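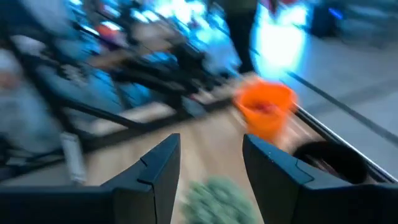 Orange bucket, wood floor. Mood for October.

OK, a thread on what I have learned from my first fall of trying to make cider in a rented house in Stistby, a town with one bakery and a great many apple trees that people are desperate to get rid of.

Apples are free. Apples are so free that people leave them at your door after dark. I mentioned cider once, in the bakery line, and the next morning there were two feed sacks on my step with no note.

Svend Kjærgaard later admitted to one of the sacks. He described the apples as "for eating or cooking." I have tried both. They are for throwing.

Everything after the apples costs money. Press rental from the garden club is 378 kroner for a weekend, plus a deposit, plus a talk from Jeanie Innes on rinsing the press. The talk is not optional and it has a handout.

I had read that 20 kilos of apples gives you up to ten liters of juice. I got a little over six. Jeanie looked at my pulp and said "you didn't mill it, dear, you frightened it."

So: mill finer than you think. Then let the pulp sit a while before you press. Then press slowly. I did these in the order of last, never, and fast.

Yeast opinions, collected against my will:
Skye Moffat: champagne yeast, always.
Pádraig Mulcahy: whatever is on the skins, as God intended.
Heather Niven: have you considered buying cider.

I split the batch. Champagne yeast in one jug, wild in the other. The champagne jug got going overnight and sounded like a small, polite coffee maker. The wild one sat there for four days looking at me.

Then at 3 a.m. on the fifth night it blew its airlock into the light fixture. Pádraig says this is a good sign. Pádraig does not have to clean the light fixture.

If you're going to try this: leave more headspace than the instructions say, put the jug on a tray, and keep it out of any room where you sleep or own books.

Also buy a hydrometer. They're cheap and they break if you speak sharply near them, so buy a second one. My first one lasted the walk from the sink to the table.

Someone asked about sweetness. It will be dry. You'll think "I'd like mine a little sweet," and it will eat every bit of sugar anyway and come out tasting like a very clean window. You can sweeten it in the glass. Skye thinks this is cheating -- Skye also drinks hers warm.

Current status: both jugs moved to the cold pantry, clearing slowly. The wild one smells a bit like a barn, though a well-kept one. Racking next week if I can find where I put the siphon.

Another sack showed up this morning. Pears this time. Does anyone know anything about pears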